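Print | E-mail

3. How I Went About It

3.1 Choosing the books

I taught middle school history for 15 years before I wrote anything longer than a report card, and I think that shaped this study more than any theory did. My question was a plain one: when a writer of historical novels for young readers finds a hole in the record, what goes into it? I wanted to watch other writers do it, page by page, and I wanted to be honest that I do it too (my own second novel is in the sample, and I was harder on it than on the rest).

I picked novels set in small trading towns before 1900. One reason is taste. The other is that those towns left ledgers, and a ledger is a wonderful thing to check a story against. If a girl in chapter four buys blue ribbon on a Tuesday, I can sometimes find out whether the shop had any. Two of the books are set in Bragança, and I spent most of one June there reading parish registers with a dictionary on my knee.

3.2 Marking up the passages

From the full set I pulled 200 passages, none longer than 500 words. Hauwa Onuoha and I each read every passage on our own and gave every factual claim one of three marks: found in a source, likely from a source, or made up. Then we sat down with tea and argued. We argued a lot about food! Writers for children love a meal, and most meals in these books come from nowhere at all — or from the writer's grandmother, which two of them told me cheerfully in their letters.

Where we couldn't agree, Ese Okoro read the passage cold and her mark stood. I lost more of those than I won.

I kept the notes in Nostum, a little program I like for its search, and the paper slips in shoeboxes. There were 800 slips by the end. I'd use smaller slips next time.

3.3 Talking to the authors

I wrote to every living author in the sample and asked the same few questions. When did you stop looking things up? What did you leave out because it was true but dull? I didn't record phone calls, so anything quoted in Section 4 comes from a letter or an e-mail, and the writer has seen it.
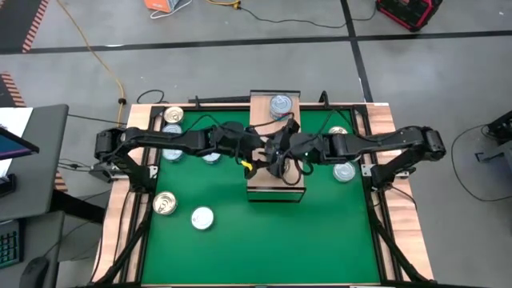 Figure 2. Two-arm work cell with a can standing on the raised wooden box.

Sarero, 25 Aug 2022

I closed the slips on this date and added nothing later, even though a very good letter arrived the week after. It's quoted in the notes and left out of the counts. A few passages had been marked before Hauwa and I settled on what "likely" meant, so I went back and did those again from clean copies, without peeking at the old marks. Most came out the same. The ones that moved all moved toward "made up," and nearly all of them were about clothes.

Print | E-mail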